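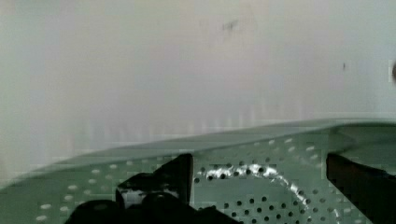 Holes and other opinions

Sep 13, 2020

Most of my week went to arguing with a depth filter about whether a sheet of perforated metal exists. The filter's position was that it exists in places. Mine was that I'd like to go home.

The grasp planner (Lungate, for those who've been spared it) wants a tidy surface normal before it will commit to anything. Feed it pale green metal full of little holes and it gets a cloud that's half tray, half whatever is behind the tray. Worse is the curved streak of glare, which came through as a confident lump floating 14 mm above everything else. Lungate loved that lump. It planned 42 grasps on it overnight, each with a better score than anything I've ever offered it.

I tried a median filter first, as one does, and it ate the rim. Then I fitted a plane with RANSAC at 1,000 iterations, which found a lovely plane in the wall. Can't fault it, really. It's a very flat wall.

What I've settled on for now is uglier. Mask out anything near saturation in the colour image, fit the plane to what's left, and reject any plane whose normal disagrees with the one in the cell model by more than a few degrees. The cell model dates from March and I wrote it in a hurry, so I'm now trusting my past self as a sensor. There's no datasheet for him.

It adds 120 ms a cycle, and I can live with that. The finger mask still needs redoing too, as Lungate keeps treating its own gripper as an obstacle and politely planning around it. I've opened a ticket and assigned it to myself, low priority.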